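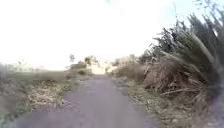
13 Jun 2024
Logger comparison, continued. Flendham path site against Urcombe reference.

Pulled all the loggers this morning and have spent the rest of the day arguing with a spreadsheet. Writing this up while I still remember which decisions were decisions and which were accidents.

Background for anyone reading this cold: Starmont sold us the plastic multi-plate shields on the claim that a cheap logger in one of their shields is "within two tenths of a degree of a ventilated reference in all conditions." I underlined "all conditions" on the sheet when it came and it still annoys me. The data sheet has a graph with no wind speed on it, no date, and no mention of where the reference stood. The line is very smooth. I have never had a line that smooth out of a thermometer in my life.

We have 16 Kjærgaard loggers. Half went in Starmont shields, half in the homemade ones (stacked plant saucers, painted white, threaded rod). The homemade ones cost us almost nothing and look it. All had fresh 1250 mAh cells and the same firmware, which I checked on every single one because last time we took somebody's word for it and lost a week.

State of the data

Merged file has 3352 usable rows. That is after I threw out the first 200, which cover the period when things had been handled, carried in a warm car and generally upset. I picked that number before looking at the differences. I am noting this because I know how it will look if the Starmont shields turn out to be bad in exactly the rows I kept.

Clocks: all agree with the laptop within a few seconds except number seven, which had drifted by almost three minutes. At our logging interval it hardly matters, but three minutes in that time is a lot and I don't believe the rest of number seven's behavior now either. I ran the numbers with it in and with it out. The answer doesn't move. Left it in, flagged.

Ice bath check, done before deployment: fine. Everyone within a tenth of zero. Ice bath check, done this afternoon: fourteen fine, number seven fine (of course), number twelve reading high by four tenths. I repeated twelve with new ice and more stirring and it came down to three tenths, then sat there. So twelve changed at some point between going out and coming back, and I can't say when. Could be a slow creep, could be a single knock. Twelve is out of the comparison. It was in a Starmont shield, so dropping it helps Starmont, for the record.

Night results

Boring, which I expected. After dark, both kinds of shield agree with each other to within the noise. If I only had night data I would be happy to tell anyone that the plant saucers are as good as the bought ones. Starmont's graph may well be night data. It would explain a lot.

One thing I don't understand: on the clear, still nights both types read a bit lower than Urcombe, by up to half a degree. Waraporn says it is simply a colder spot, since Urcombe is up the hill and cold air runs down and sits. She is probably right. But "probably a colder spot" is the same shape of argument that Starmont would use for a daytime error ("probably a warmer spot") and I don't want to accept it at night and reject it at noon. The honest position is that we can't separate site from shield using Urcombe, full stop. We can only compare shield with shield at the same site.

I said this in the planning meeting. It is in the notes. I am not going to go on about it.

Day results

Here it gets more interesting and I get more suspicious.

With a decent breeze: both types agree within two tenths. Good for Starmont, good for the saucers.

Still and sunny: the Starmont shields run cooler than the homemade ones by about half a degree at the worst part of the afternoon. So the bought ones do something. I had half hoped they wouldn't. But cooler than a bad shield is a long way short of within two tenths of the truth, and the spread among the Starmont ones alone, same design, same height, same afternoon, is four tenths. Eight shields that disagree with each other by four tenths cannot all be within two tenths of the reference except by great good luck at the middle. And the luck would need to hold every sunny afternoon.

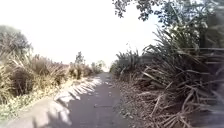 The spread is not random either. I sorted the shields by how far they stood from the pavement and the ones closest in are the warmest, both types. We set everything at the same height above the ground and then let the distance from the path be whatever was convenient for hammering. Nobody wrote it down properly at the time; Waraporn went back with a tape. Asphalt in June sun is a hot plate and a shield open at the bottom will pick up heat coming off it from below. The bottom plate on the Starmont model is solid in the brochure picture and has a large hole in it on the ones they sent us. I have written to ask about this. No answer yet.

So there are two possible stories:

1. The shields differ from each other.
2. The shields are the same and the path is doing it.

I lean toward 2 but I have been leaning toward things all month and I would like to stop. The sort by distance gives a nice slope if you squint, and it gives a nice slope mainly because of two units at the near end. Take those two away and I could draw the line flat and nobody would complain. I tried it. Seven is one of the two, naturally.

Surface temperatures

Waraporn borrowed the infrared thermometer and did a set of spot readings on the pavement and the verge. I am less impressed by these than everyone else seems to be. The thermometer assumes one emissivity for everything, it averages over a patch that gets larger the farther away you stand, and she and I got different readings on the same bit of asphalt because one of us stood closer. We agreed on a fixed height of hand after that and the numbers settled down, but the early ones are no good and I have crossed them out in the sheet, not deleted them.

What I will accept from it: dark asphalt in sun is much hotter than grass in sun, and asphalt in shade is not. I knew that with bare feet at age six.
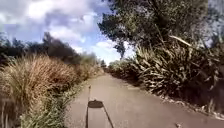
Flendham, along the path to where it narrows between the plants.

The vegetation question. Somebody suggested over lunch that the plants at the sides might be cutting the wind, and that the shields near thick growth would be worse on still days for that reason, with the path having little to do with it. This is a fair objection and irritating, because the two things are tangled together in our layout. Where the growth is thick we had to put the posts near the pavement, simply to have ground to put them in. Near pavement and poor airflow go together. We can't pull them apart after the fact, whatever statistics get thrown at it. I have been offered a multiple regression. I have declined the multiple regression.

What we could do is put a small anemometer next to two of the shields. We own one. It sticks in light wind, precisely the wind I care about. So: fix or replace before the next round, or admit we aren't measuring it.

Things I would not put my name to at present

That the Starmont shields meet their claim. They might, over grass, in a breeze, at night.
That they fail it. We don't have a proper ventilated reference on the same site and without one I'm only complaining.
That the homemade shields are "nearly as good." Nearly is carrying too much weight. Half a degree on a still afternoon is bigger than most of the effects people want to use these for.
Any statement beginning with "the Flendham site is warmer than."

Things I would put my name to

The shields differ on still, sunny afternoons and agree the rest of the time.
Distance to pavement should have been fixed at the start, and written down by the person with the hammer.
Ice bath before AND after. Twelve would have gone straight through otherwise.

Next round, July

Proper pairs this time. One Starmont and one homemade at each spot, close enough to share the same air, then swapped halfway through so each kind gets a turn on each post. It is more work and Waraporn has pointed out that we will have fewer spots. I would take fewer spots that I believe.

Candidate places were discussed. I want one with open grass well away from any paving as the control, and one deliberately close to asphalt. There was support for using the fork because two different surfaces come together there, the dark one and the pale one, and it would be neat to see a difference. I'm wary of neat. Two surfaces near each other means each shield gets a bit of both, and we'd be back to arguing. If we use it, then as an extra, and not as the main test.

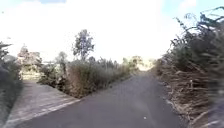
Flendham, the fork. Paler branch goes off to the left.

Ventilated reference: Urcombe won't lend theirs, which is fair. Buying one costs more than everything else we've put into this. Waraporn thinks a computer fan, a length of white pipe and one of the loggers would do it. I think it would do something, and that we would then need to test that too. Parts are cheap enough that I said yes.

To do
Number seven: leave running on the bench beside a good one, check the clock drift.
Number twelve: open it up, look for moisture, don't redeploy whatever it says.
Chase Starmont on the hole in the bottom plate. Ask for the wind speed behind their graph, and the date.
Clean the anemometer bearing.
Copy tape measurements from Waraporn's sheet into the main file, with her initials on them.
New saucers. Two of the old ones have cracked at the rod hole.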